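Open Day in Drerumgate Draws 922 Visitors to See Robots Learn Household Tasks

The Skurnau Institute opened its laboratories in Drerumgate to the public on 03/12/2023, receiving 922 visitors over the course of the day. Many had never before stood beside a robot at work.

The program was opened by the director, Mélanie Zacharias, who thanked the town for its support and outlined the aims of the Dogbe project. Now in its second year, the project studies how machines may be taught to handle soft goods and small items of the kind found in any home.

Demonstrations were held in 21 sessions under the guidance of Abdelkrim Sqalli. Staff members carried out simple tasks with hand-held grippers fitted with cameras, and guests were then invited to try the tools for themselves.

"Cloth is hard for a machine because it never lies the same way twice," Mr. Sqalli told one group. "A person folds it without a thought. We must record that skill many times before a robot can use it."

Beca Bellis, a teacher from Punberg, attended with 50 pupils. She said the grippers were lighter than she had expected and that her class had asked to return.

The institute intends to hold a second open day next March. Schools wishing to attend should write to the visits office, which is headed by Trevor Caron. 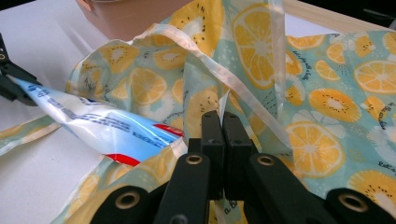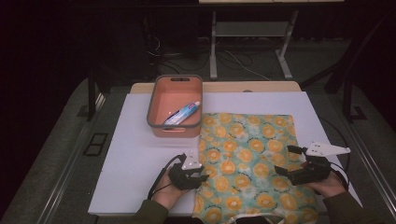
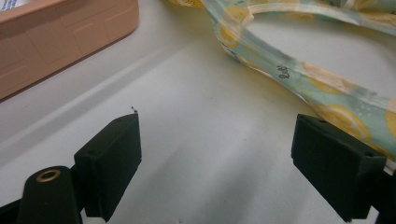 Work with the grippers and a citrus-print item at the Skurnau Institute, Drerumgate.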